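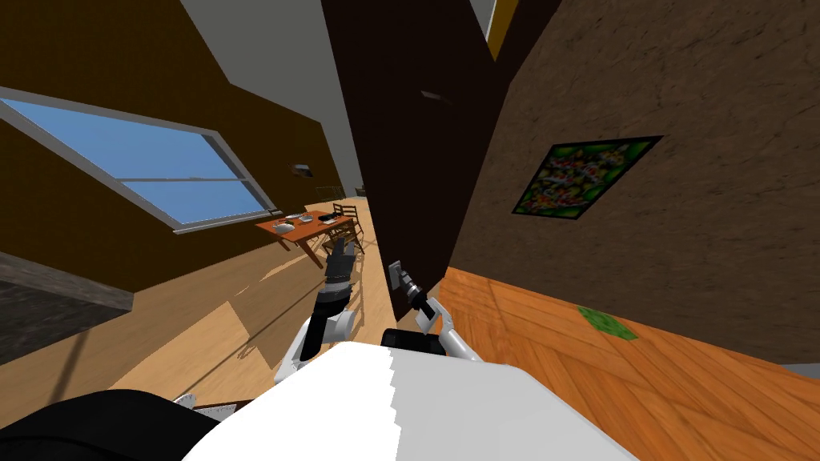 Warum stehen in alten handgeschriebenen Kochheften so selten Mengenangaben?

Die Hefte waren meist für Leute gedacht, die das Gericht schon kannten. Wer zehnmal neben der Mutter am Herd gestanden hatte, brauchte nur eine Gedächtnisstütze, und dafür reichte oft die Liste der Zutaten.

Projektbericht: Eine Prise, ein Schuss, ein Stich. Mengen in Kochheften aus Prandutmont
Verfasst von Sewwandi Weerakoon, Seminar Alltagsschriftlichkeit

Wie wir zum Thema kamen

Im Seminar sollten wir uns eine Textsorte suchen, die im Alltag ständig benutzt und fast nie untersucht wird. Auf der Liste standen Einkaufszettel, Gästebücher und Kleinanzeigen. Ndung'u und ich haben uns für Kochhefte entschieden, und ich bin bis heute froh darüber, denn ich habe selten so gern in einem Archiv gesessen! Das Heimatarchiv in Prandutmont hat uns fünf Hefte zur Verfügung gestellt, die aus verschiedenen Haushalten stammen und über mehrere Generationen geführt wurden. Zusammen enthalten sie 486 Rezepte, dazu Waschanleitungen, ein Mittel gegen Warzen und ein halbes Gedicht über Pflaumen.

Unsere Frage war: Mit welchen Wörtern geben die Schreiberinnen und Schreiber an, wie viel von etwas in den Topf kommt, und ändert sich das innerhalb eines Heftes?

Vorgehen

Wir haben im März mit dem Abschreiben angefangen. Zwei Hefte sind in Kurrent geschrieben, was uns am Anfang furchtbar aufgehalten hat. Das kleine e sieht aus wie ein n, das n wie ein u, und wenn die Tinte dann noch in einen Fettfleck läuft, rät man eben. Alle unsicheren Stellen haben wir in eckige Klammern gesetzt und später zu zweit noch einmal gelesen. Für eine Seite brauchten wir in den ersten Wochen bis zu 30 Minuten, später ging es viel schneller.

Die Abschriften kamen in eine Tabelle, die wir mit dem Programm Pallport angelegt haben. Jede Mengenangabe bekam eine eigene Zeile mit Zutat, Wortlaut, Heft und Seite. Wir unterschieden genaue Angaben (ein halbes Pfund, drei Eier), Gefäßmaße (eine Tasse, ein Teller voll), Handmaße (eine Prise, eine Faust) und offene Angaben (so viel Mehl, als es annimmt). Diese letzte Gruppe hatten wir zunächst gar nicht vorgesehen, und sie ist uns dann die liebste geworden.

Schwierig war die Zuordnung beim Ei. „Butter von der Größe eines Eies“ ist ja kein Gewicht und auch kein Gefäß. Wir haben dafür nach langem Hin und Her eine Gruppe Vergleichsmaße eingeführt, in der auch die Walnuss, die Haselnuss und der Daumen gelandet sind.

Ergebnisse

Am auffälligsten ist der Unterschied zwischen Backen und Kochen. Bei Kuchen, Keksen und Hefeteig wird fast durchgehend gewogen oder wenigstens mit der Tasse gemessen. Bei Suppen und Soßen fehlen die Mengen häufig ganz. „Man nehme Suppengrün, Knochen, Salz und lasse es den Vormittag“, steht im zweiten Heft, und damit ist das Rezept zu Ende. Ich finde das großartig. Es setzt voraus, dass man weiß, was der Knochen den Vormittag über tun soll.

Die Tasse ist ein Kapitel für sich. In einem der Hefte heißt es mehrfach „die blaue Tasse“. Ohne diese Tasse lässt sich der Mandelkuchen auf derselben Seite nicht nachbacken, jedenfalls nicht so, wie er gemeint war. Wir haben es trotzdem versucht, mit einer Tasse aus der WG-Küche. Er wurde flach und sehr süß und war nach einer Viertelstunde aufgegessen.
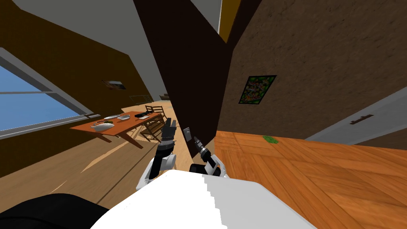 Spannend wird es dort, wo die Handschrift wechselt. Im vierten Heft übernimmt mitten im Kapitel Eingemachtes eine jüngere Hand, und sie fängt sofort an, die älteren Einträge zu ergänzen. Neben „Zucker nach Bedarf“ steht nun „1 Pfd. auf 2 Pfd. Beeren“, an anderer Stelle ein energisches „zu viel!“. Solche Nachträge haben wir in einer eigenen Spalte erfasst. Sie betreffen vor allem Zucker, Essig und Gelatine, also Zutaten, bei denen man sich leicht vertut und es dann im Glas sieht.

Eine Seite möchte ich besonders erwähnen, weil sie uns lange beschäftigt hat. Über einem Lebkuchenrezept steht „Mirkdale“, unterstrichen und ohne weitere Erklärung. Das Wort passt zu keinem anderen Eintrag. Wir haben zuerst an einen Familiennamen gedacht, dann an einen Ort, aus dem das Rezept mitgebracht wurde. Dafür würde sprechen, dass der Teig mit Sirup angesetzt wird, der sonst in dem Heft nirgends vorkommt. Belegen können wir das leider nicht. Falls jemand den Namen aus der eigenen Familie kennt, würde uns das riesig freuen.

Auch die Zeitangaben haben wir am Rand notiert, obwohl sie nicht zur Fragestellung gehörten. Da wird ein Vaterunser lang gerührt oder gebacken, „bis es im Flur riecht“. Für eine Folgearbeit wäre das ein herrlicher Stoff.

Was nicht geklappt hat

Wir wollten ursprünglich auch untersuchen, ob gedruckte Kochbücher die Schreibweise beeinflusst haben. Dafür hätten wir die Hefte genauer datieren müssen, und nur in einem davon steht überhaupt eine Jahreszahl. Papier und Tinte konnten wir nicht beurteilen. Außerdem haben wir die Gruppen in der Tabelle zweimal umgebaut und mussten jedes Mal von vorn sortieren. Beim nächsten Mal würden wir erst ein ganzes Heft lesen und dann die Spalten festlegen.

Die Abschriften liegen jetzt ausgedruckt im Archiv und können dort eingesehen werden. Den Mandelkuchen haben wir mit einer Mengenangabe in Gramm beigelegt, nach unserem dritten Versuch, mit weniger Zucker und einem Ei mehr.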